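I have a funny sort of job. I teach a robot arm at Cetameck, a workshop in Kandstead, how to pick things up and put them down again. It has two fingers and no idea what it's doing, a bit like a baby in thick gloves!

You can teach a robot in two ways. In the first, you take hold of the arm and move it yourself, the way a grown-up might hold your hand while you learn to write. In the second, you sit at the controls and steer it from a distance, like a very slow video game. Either way, the computer remembers every wiggle.

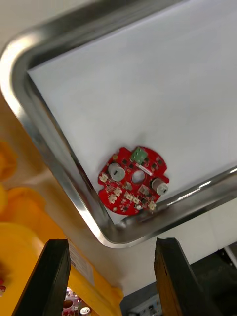

My favourite lessons are the ones where the robot has to be gentle. Squeeze too hard and you might snap something, squeeze too softly and you drop it. A round red circuit board is a good test (think of a biscuit covered in tiny bits you mustn't knock off), especially when it's lying close to the metal rim of a tray and you've got two big fingers to fit in.

## Again, again!

One go isn't enough. In December I did the same job 657 times, and my best day was only 36. I muddled up plenty, too, but a wobbly try can go in the bin and you just start over.

Wires are the hardest, I think. They bend and they spring about, and they're never the same shape twice. So I go for the part where white tape holds the bunch together, and close the fingers there.

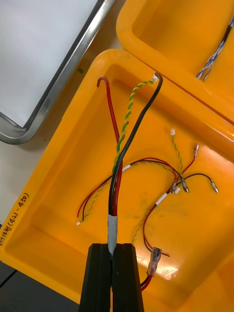 Pascu wanted to know whether the robot is just copying me, like a parrot. Well, sort of! At first it copies. After lots of lessons it starts to spot what my tries have in common, and then it can have a go when things have been moved a little. Move them a lot and it may get in a terrible muddle, so back I go to the controls for another lesson.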